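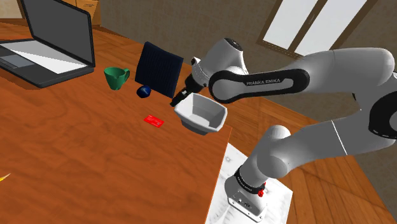 *Square white bowl, wooden table.*

I have now lived with the Leritz serving bowl since April, long enough to have opinions about a dish. It's white, it's square, and it cost more than my first kettle and toaster combined.

The case for a square bowl is that it sits flush against the wall and uses the corner of the table properly. The case against is that food, given the choice, prefers a curve. Potato salad wedges itself into the corners and has to be negotiated out with a teaspoon. Soup should be served by someone with steady hands and low expectations. For chips, mandarins and the house keys, though, I can't fault it.

Size first. Mine is the 380 mm model, and empty it weighs 900 grams, so you can pass it one-handed until somebody fills it with pasta. The glaze has held its colour through beetroot, turmeric and a curry I'd sooner not discuss. There are two grey cutlery marks on the bottom, and bicarb shifted one of them. 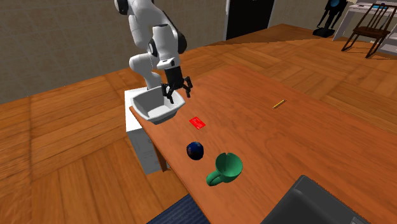

*Shallow, with sloping sides.*

I also tried the Rondholm, the round one everybody's sister has. It pours better and stacks better, and it looks like every other bowl in Australia. The Zendero is cheaper again, but it rocks on its base whenever you toss a salad, and the clatter gets old by the second lettuce.

Then there's the money. Riedl Homewares wanted $360 for the set of three, which I declined in favour of the single bowl and some dignity. I put it on the card at the counter

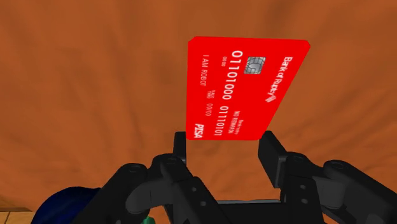
and was told that delivery would be extra, as would the gift box, as would the little felt pad that stops it scratching the table. I bought the pad. It's a good pad. If they sold it separately I'd give it five stars.

The bowl gets three and a half. I'd knock off another half for the corners, but it did very well with the mandarins.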